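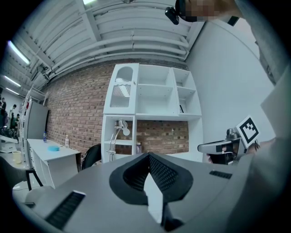 Un lector me escribe que por ese dinero mejor esperar a abril, que Wakholm siempre saca revisión en primavera y los pares de la tanda anterior bajan de precio. Puede ser. A mí no me vale, el presupuesto del año se cierra en diciembre y lo que no gastas lo pierdes. Así que compré ya, y va la reseña deprisa porque tengo otra entrega encima.

Publicado 2024-12-15

Producto: par de pinzas de mano Wakholm, con cubos de marcadores. Para grabar demostraciones sin tener el brazo robot delante. El brazo es otro gasto y otro disgusto, ya llegaremos.

Precio. 2.000 euros el par, sin IVA. Zerkudia pide 1.000 por cada una, o sea lo mismo, pero los cubos van aparte y el soporte también. Sumé, volví a sumar, ganó Wakholm. Jekow ni contestó al segundo correo. El primero sí, muy amables, un pdf de catálogo sin un solo precio. Detesto eso.

Envío: 171 euros. Por una caja que cabe debajo del brazo. No venía en la oferta inicial, apareció en la factura, y hubo que rehacer el pedido porque en administración no cuadraba. Pedid el porte por escrito ANTES. En serio.

Lo bueno

Los dedos blandos. Agarran un bote, un trapo, un lápiz, sin andar cambiando piezas. La textura de la cara interior se nota, resbala menos que la lisa que probé hace tiempo. El agarre de la carcasa, bien, las tiras estriadas ayudan cuando te sudan las manos (y sudan).

Los marcadores se leen bien con luz de fluorescente normalita. Yo iba con miedo a los reflejos y de momento pocos problemas. Con una lámpara cromada cerca ya veremos, no he hecho la prueba en condiciones.

Calibración rápida. La primera vez me costó una tarde por no leer el manual, la segunda un café.

Lo menos bueno

Peso. Al principio nada, luego la muñeca te lo cuenta. Con dos pinzas a la vez la gente baja los codos y empieza a hacer movimientos raros, y esos movimientos acaban en los datos. Meted descansos en la planificación, que las horas de operador también son presupuesto y siempre se calculan como si fuéramos máquinas. 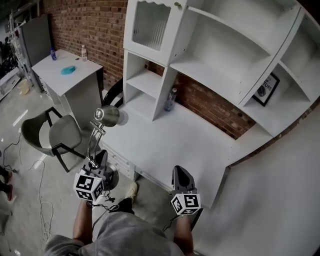 Cables. Mi queja principal. Corto no llega y largo lo pisas. Terminé comprando bridas, un alargador y cinta de suelo, todo de mi bolsillo porque montar un pedido de compra para unas bridas es de locos. Hay versión con batería, más cara, no la he probado y no voy a opinar. Si alguien la tiene que lo diga abajo.

El cubo, otra cosa. Abulta. En mesa despejada perfecto, pero con estanterías o cajones te pegas golpes, y cada golpe es una duda sobre si sigue bien calibrado. Yo recalibro y punto. Cubos de recambio: se venden sueltos, pedid uno con el kit y os ahorráis un segundo porte como el mío.

El manual viene en inglés y en algo que parece español. "Apriete el dedo hasta la felicidad". Ni idea de lo que era en origen.

Soporte técnico: contestaron en 4 días. Bien escrito, con fotos, me lo resolvieron. Pero 4 días con la sesión parada pues duelen.

Cómo lo metí en el presupuesto

Por si sirve a alguien. Nuestro proyecto se llama Miranda, tareas de escritorio y de ordenar cosas, nada espectacular. Lo partí así:

Pinzas, a inventariable.
Porte, a gastos generales (discusión larga, la gané).
Recambios de dedos, a fungible. Los dedos se gastan, no los pongáis como equipo que luego no podéis reponer.
Disco para los vídeos. Se me olvidó. Se le olvida a todo el mundo, creo. Ocupan una barbaridad y el disco salio de otra partida por los pelos.
Cámara de cabeza, ya la teníamos.

El mobiliario no lo compréis nuevo. Una mesa blanca, unas baldas, lo que haya por el edificio. Eso sí, medid el sitio antes, contando los brazos abiertos de quien graba y no solo la mesa.

Lo del brazo. Tentación de comprarlo todo junto por el descuento de paquete. Miré las cuentas y no, primero grabar, ver si las tareas salen, y luego elegir el brazo según lo que pidan. El descuento era pequeño y te ata a la marca. Si ya tenéis claro el brazo, igual os compensa, preguntad que la pinza del robot lleve los mismos dedos que la de mano. A mí me dijeron que si por teléfono y lo estoy esperando por escrito.

¿Lo volvería a comprar? Sí. Con otro porte y un cable mejor. Nota: un notable raspado, sube si me confirman lo de los dedos.

Pendiente: probar con guantes, probar la batería si me la prestan, y reclamar los 171 euros, que todavía me escuecen.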